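**Urnora opens robot teaching bench at Furnbridge**

Nov 12, 2018

Urnora has opened a bench at its Furnbridge site where staff teach an industrial robot arm to pick mixed goods out of a bin. The work is part of the Flokutora project, which began in August with a smaller set of parts.

Two methods are in use. In the first, the operator takes hold of the arm and guides it by hand to the item, closes the gripper and lifts. In the second, the operator drives the arm by remote control from a seat a few metres away. Joint positions and gripper commands are recorded in both cases, and each recording is labelled with the method used.

Urnora plans to collect 418 demonstrations before the end of the first stage. Of those, 300 will be done by hand and the remainder remotely. The company said hand guiding was quicker to learn, but remote control kept the operator's arms out of the camera view, so the recordings needed less editing.

New operators complete 18 practice runs before their work is kept. Items go into the bin in no set order, and the arm is taught to reach for things lying close to the walls as well as those in the open. Crinkled foil packaging and round containers are among the goods being handled.

Dumitrescu, which supplies the recording software, will process the data and return a trained program for testing on the same arm. The test will consist of 100 picks with no operator input. Urnora has not set a pass mark.

A second bench is planned for the Furnbridge site if the first stage finishes on schedule.
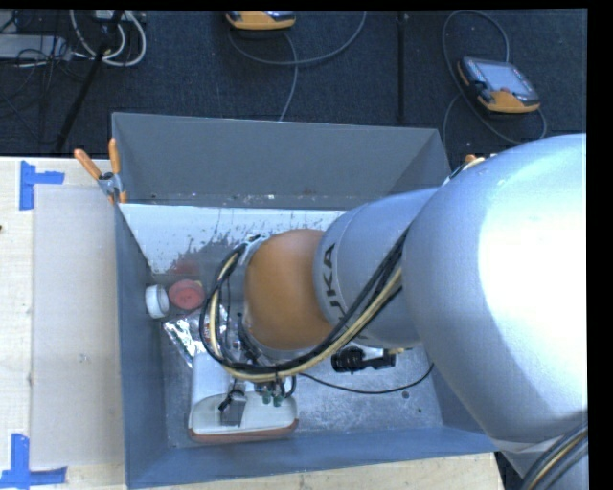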